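Planner keeps picking the wrong basket after a replan
mistier_user
I'm running the sorting task on Traltura, with a language planner on top and a grasp policy underneath. First pick is fine. But if I replan at 2 Hz it swaps fruits and office supplies!

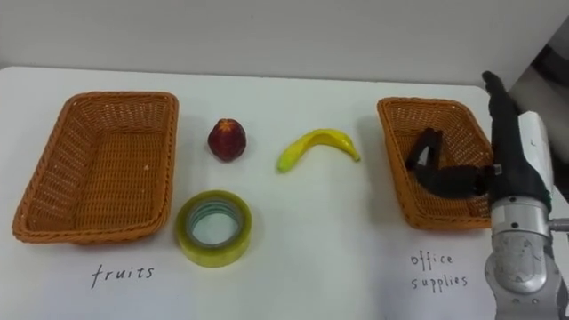
The goal text never changes – I print it every cycle. Any ideas?

crichton50
Are you caching the label boxes? Mine went stale whenever the hand covered a basket. I read the labels once at startup now and lock them to the table frame. 100 runs, no swaps so far.

dutatance
same problem, going back a version fixed it for me, no clue why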